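Present: Hema Amin (chair), Miroslava Romaniuk (notes), kitchen and service leads from Gercombe and Wellthorpe. Apologies from the Friesen kitchen.

# Recipe and Menu Group, April meeting

Started 2:30 p.m. Notes from the last meeting were accepted with one change: the cornbread tray should read 12 portions.

## 1. Bean chili

Wellthorpe has made the new version twice. The first batch was too thin. For the second, the lead drained the kidney beans, left the liquid on the black beans, and cooked the pot uncovered for the last half hour. Staff who tasted it preferred the second batch. Gercombe asked for less cumin. Hema said to cut it by a third and leave the chili powder alone.

Recipe card to be rewritten for 100 portions. Salt goes in at the end, after tasting, as the canned beans vary.

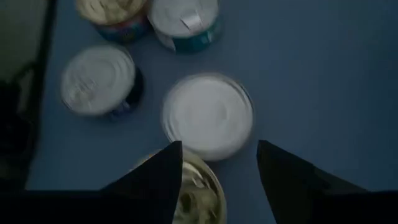 ## 2. Canned tomatoes

Friesen sent written comments. They find the crushed tomatoes sweeter than the old ones and have stopped adding sugar to the marinara. Agreed that sugar comes off the card at all sites. Whole peeled tomatoes stay on the order list for the braised chicken only.

Miroslava asked that opened tomatoes be moved to a lidded tub before they go in the cooler. Gercombe is short on tubs and will order more.

## 3. Lentil soup

Held over from last time. Wellthorpe wants to use red lentils so the soup can be ready for the early lunch. Gercombe thinks they go to mush on the steam table and wants to stay with brown. Long discussion. Both sites will make a half batch each way and bring notes on how it held after an hour.

Carrots to be diced small in either version. Bay leaves must be counted in and counted out.

## 4. Summer buffet 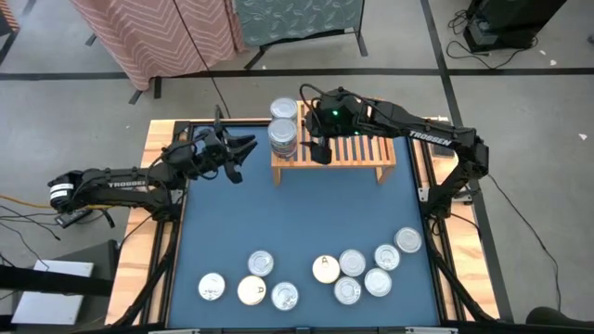
The buffet menu is nearly settled: cold roast chicken, potato salad, cucumber salad, rolls, and fruit. Miroslava wants some height on the table this year so the rolls and fruit don't get lost behind the big bowls. She suggested a small slatted wooden bench, like the one standing on the dark blue mat, with the roll baskets on top and the butter in front. Gercombe will check whether bare wood is allowed near unwrapped bread; if it isn't, a cloth goes over it. Dressing for the potato salad will be mixed the same morning. The budget for the buffet stays at $2,000.

## 5. Other business

- Tromus oven at Wellthorpe is running hot at the back. Turn trays halfway until it is serviced.
- Vegetable stock card still lists celery twice. Hema to fix.
- Gercombe asked for a meatless gravy. Add to next agenda.

Closed 3:40 p.m.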